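The handles came to Tikcombe in February, and I've been arguing about them ever since, mostly with Bernd Thiele, who sorts next to me and thinks I worry too much.

If you've not met them, you hold a gripper in your hand and pick things up with it, and what you do gets recorded so a machine can learn the job. Our job is plastic. Carrier bags, wrapping, miles of bubble wrap (it gets everywhere!), all of it picked off a table and put in whatever tub or basket is standing next to it. Horkeo pays 5 pence extra for each bag done this way, and I'll admit I took the money like everyone else.

What I hadn't expected was how strange it feels to go slow at something your fingers have done for 30 years. Bubble wrap is a devil to get hold of with two blue pads, and bags cling to each other.
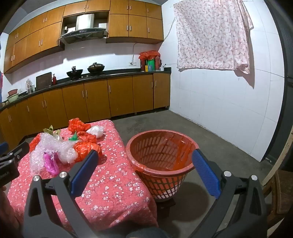
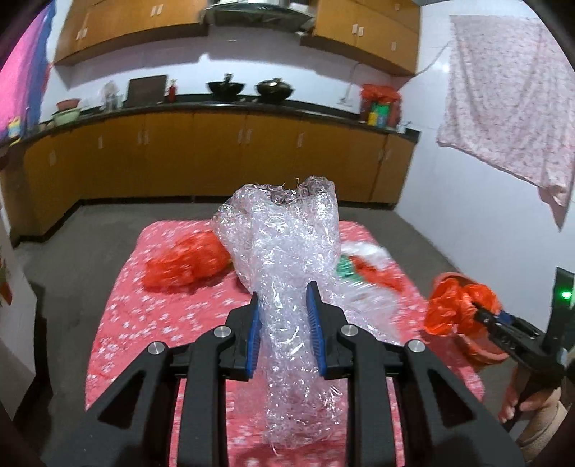
What do we get out of it?

Edeltraud Voß, who runs our shift, says the machine will take the dull half of the work and leave us the rest. Maybe so, and my wrists would be delighted! But I'd like to see it written down which half is ours. There are 54 of us on the books, and I've not heard one word about hours, or training, or who gets asked first when the thing is ready.

I'm not against it, really I'm not. If my hands are good enough to be the teacher, though, then pay me as a teacher, and carry on paying when the pupil has passed. Bernd says I'll be retired by then anyway. He may well be right, but my niece starts at Tikcombe this summer, and she won't be.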